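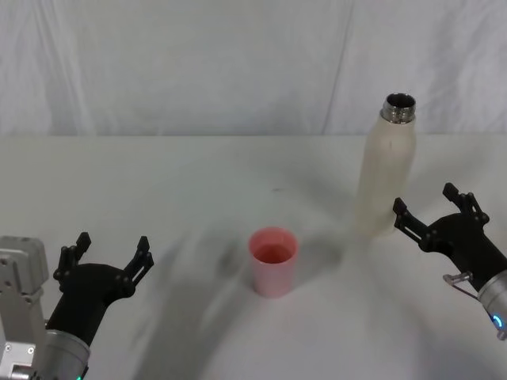

Riet Visser wrote back that the planner was fine and I should look at the time stamps. I had spent 13 evenings on the planner, so I didn't want to hear it.

August 26, 2020
By Aslak Vik

Riet was right. Simer, the planning code I work on, asks for the latest head view and the latest joint angles and treats them as one moment. The joint angles come in much faster. When an arm is moving, the cup ends up a little off from where the head view puts it, and the grasp target goes with it.

The fix is 23 lines. Simer now keeps a short buffer of joint angles and picks the pair closest to the view's time stamp. If the gap is too big it drops the view and waits for the next one.
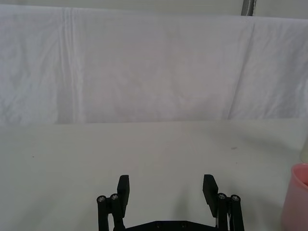

Wrist view, fingers open, cup at the right edge.

The wrist view has its own delay, about 4 times smaller, and I haven't touched that code yet. Petro Melnychuk wants both in one buffer. I'd keep them apart until the logs from Wilthorpe are read.

I'll put the patch up this week, with the old behavior behind a flag.

This site uses cookies. By continuing to browse you accept our cookie policy.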